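Sorting out the play food

I started on the toy shelf on Wednesday, straight after lunch, because I could no longer shut the cupboard door. Most of the trouble was play food. We have had it handed down from two families and bought more on top, and none of it had a home. There was a plastic fish under the sofa and half a lemon in my slipper.

First job was to tip everything on to the rug. I threw out anything cracked, anything chewed past saving, and the cardboard cereal boxes that had gone soft. The wooden pieces from the Flosa set were fine after a wipe. The Koller saucepan has lost its lid but it gets used every day, so it stayed.

Then I washed the plastic things in the sink with washing-up liquid and left them on a towel overnight. Glittery fruit is a pain to clean. The speckles hold on to jam, and an old toothbrush was the only thing that shifted it.

For storage I had been using one deep box, and that was the real mistake. Whatever went to the bottom stayed there until somebody emptied the lot to find it. I have gone over to small baskets, one for each kind of food. Fruit has the yellow one — square, with mesh sides and a looped handle at the back. The flared rim makes it easy to get hold of, and the banana can go in on top without being wedged down.
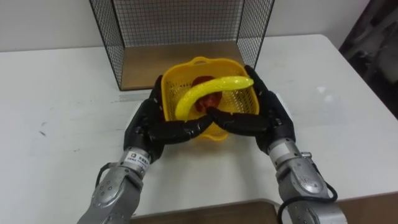 What went where

Bread, cakes and biscuits are in a shallow tray on the bottom shelf. Tins and packets are next to it, standing up like a shop. Fish and meat share a tub that came from Ustum, which I had been keeping clothes pegs in. The pegs are now in a carrier bag on the back door and I will have to sort that out too.

Cups and plates were harder. I tried stacking them, but the stack came down each time a plate was pulled out, so they are in a washing-up bowl for now. I looked at the Otirora racks and they are too wide for our shelf by 2 cm.

I haven't put labels on. The colours seem to be enough so far, and the fruit has gone back in the right place three days running. The till is still on the floor because it won't fit anywhere, and the other half of the lemon hasn't turned up.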